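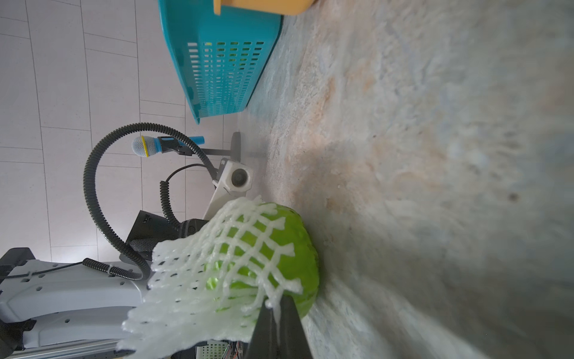 Dexter Pruitt wrote in to say that a restaurant menu should be as long as the kitchen can manage, and that he stopped going to Sedstead when it cut its list to one page. He misses the liver and onions. He also thinks a short menu is a way of charging more for less work.

I understand the complaint, and I still think Sedstead got it right. The old menu had 100 dishes on it. I ate there for years and ordered the same 4 of them. The soup tasted of the freezer and the fish was whatever the truck had left over. Since December the place has cooked a short list, and the chicken comes out with crisp skin every time.

Prices did go up – I won't argue that. But a long menu has to be paid for too. Every dish needs its own stock, and a lot of that stock ends up in the trash.
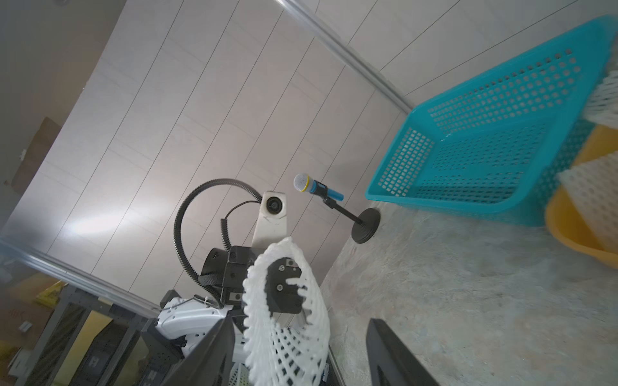
What a short menu owes the customer

Cutting the list doesn't excuse a kitchen from feeding people who can't eat half of it. Dronent, across the river, has a short menu with cream or bacon in almost everything, and the server could only offer me a side salad. Abdelaziz does it better. The board there is just as small, but there is always a bean dish, a plain grilled fish and something for kids, and they will leave the sauce off if you ask.

I would also bring back one old favorite a week. Sedstead could start with the liver and onions.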